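Chapter 2
Small Habits and the Household Budget

When my aunt kept house in Grundbridge, she wrote every penny in a notebook that hung from a string by the stove, and I must tell you (she would want me to) that it was the dullest book in the family and by far the most useful. One December she found she had spent 33 dollars on things she couldn't remember buying. She wasn't cross about it. She simply began to write more clearly.

In this chapter we will do much the same, slowly and kindly, with a budget of 900 dollars a month for two people. We start with the little costs, the ones that slip past all of us: the clothes we replace, the food we mean to eat, the odds and ends for the kitchen. Rent and other large bills can wait until Chapter 3.
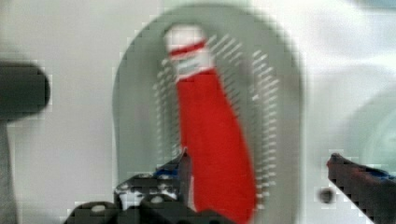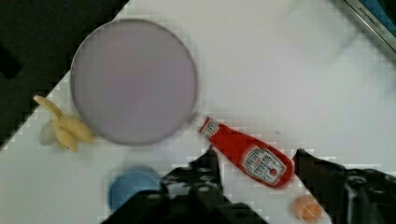 Julián Llorente
Teacher of home economics, Urquijo

Keep a pencil close by as you read, and do take your time.

Related chapters
Saving for a Rainy Day
Shopping with a List
Sharing Costs at Home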